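Hotel Polák, Esville
Guest Accommodation Safety and Inspection Checklist
Reporting period: June
Inspector: Ermanno Serra
Property type: Hotel with 28 guest rooms, breakfast room, lakeside terrace and detached annex

Scope

The inspection covers guest rooms, shared areas, exits, the breakfast service and the grounds. Each item is marked Satisfactory, Attention Required or Not Applicable. Items marked Attention Required must be corrected before the next inspection and entered in the property log under file number 3266. The manager on duty received a copy of the completed checklist at the end of the visit.

Section 1. Arrival and Reception

1.1 Entrance ramp clear and fitted with handrail: Satisfactory
1.2 Emergency telephone numbers posted at the desk: Satisfactory
Comment: The list includes the Esville clinic and the ferry office. The night number for the clinic is missing and should be added.
1.3 Guest register kept up to date for evacuation purposes: Satisfactory
1.4 Luggage room locked when not attended: Attention Required
Comment: The door was unlocked at 10:15 a.m. and no member of staff was at the desk. The lock itself works. Staff are to be reminded of the rule at the next shift meeting.

Section 2. Corridors, Stairs and Exits

2.1 Exit signs lit on all floors: Satisfactory
2.2 Fire doors close fully without assistance: Attention Required
Comment: The second-floor door beside the linen closet stops short of the latch. The closer needs adjustment. The same defect was recorded at the previous visit, and a repair invoice from Kurenow should be shown to the inspector if the work was carried out in the meantime.
2.3 Stair treads secure, edges marked: Satisfactory
2.4 Routes free of stored items: Attention Required
Comment: Two folding beds were standing in the annex corridor. They were moved during the inspection. A permanent storage place must be named.
2.5 Outdoor assembly point marked: Satisfactory

Section 3. Guest Rooms

Rooms inspected: 4, 11, 17 and 121 (annex).

3.1 Smoke alarm present and tested: Satisfactory
3.2 Evacuation plan posted on the inside of the door: Attention Required
Comment: The plan in room 121 shows the layout of the main building. A correct annex plan must be posted.
3.3 Window restrictors fitted above ground level: Satisfactory
3.4 Balcony railing firm, no gaps: Satisfactory
Comment: Slight rust at the foot of the railing in room 17. Clean and repaint before winter.
3.5 Hot water at the tap within the permitted limit: Satisfactory
3.6 Non-slip mat or surface in bath and shower: Attention Required
Comment: No mat in room 11. Housekeeping supplied one on request. Mats should form part of the room setup and should not depend on a guest asking for one.
3.7 Lamp cords and outlets undamaged: Satisfactory
3.8 Crib hardware complete: Not Applicable
Comment: The property rents cribs from Storport on demand. None was on the premises.

Section 4. Breakfast Room

4.1 Refrigerated display temperature recorded twice each morning: Satisfactory
4.2 Allergen information available to guests: Satisfactory
Comment: The card is printed in small type and is placed behind the bread. It should be moved to the front of the buffet.
4.3 Hand-washing sink supplied with soap and paper towels: Satisfactory
4.4 Fire extinguisher within reach, inspection tag current: Satisfactory
Comment: Tag number 836.
4.5 Coffee urn stable and away from the edge of the counter: Satisfactory

Section 5. Grounds and Lakeside Terrace

5.1 Terrace paving level: Attention Required
Comment: Three slabs near the steps to the water have lifted. The area is to be roped off until they are reset.
5.2 Life ring in place, with rope attached: Satisfactory
5.3 Path lighting working after dark: Satisfactory
Comment: Checked at 9:40 p.m. The light nearest the bicycle shed comes on later than the others.
5.4 Parasols closed and tied when the terrace is not in use: Satisfactory
5.5 Rental bicycles, brakes and lights: Satisfactory 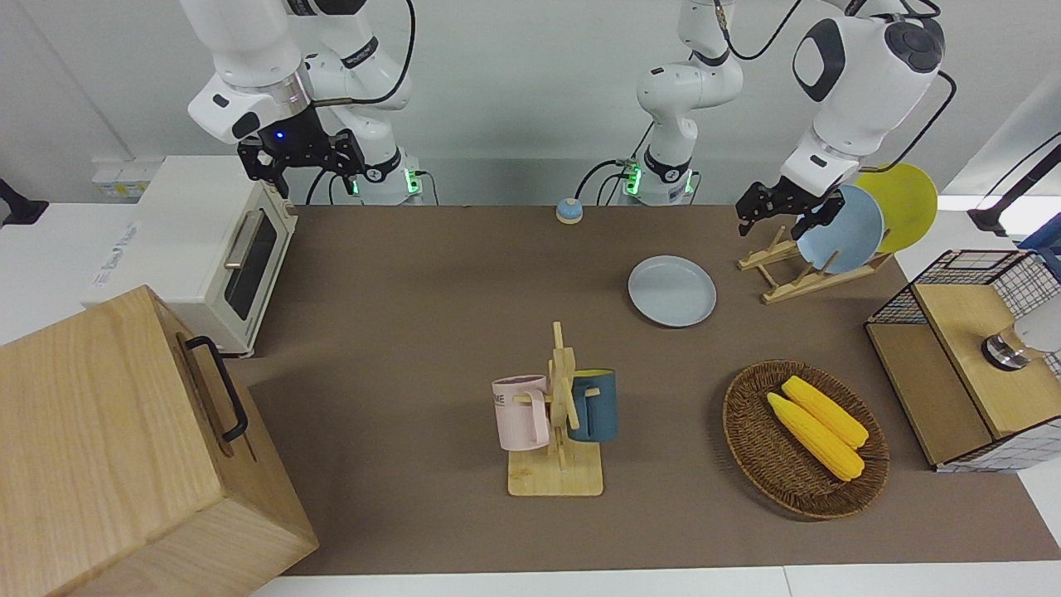
Section 6. Records and Follow-Up

6.1 Fire drill held and recorded for the current season: Satisfactory
6.2 Staff trained in first aid on each shift: Attention Required
Comment: The night shift has no trained member. The manager is to enroll one employee in the next available course.
6.3 Accident book available: Satisfactory
6.4 Corrections to be confirmed in writing to the inspector: items 1.4, 2.2, 2.4, 3.2, 3.6, 5.1 and 6.2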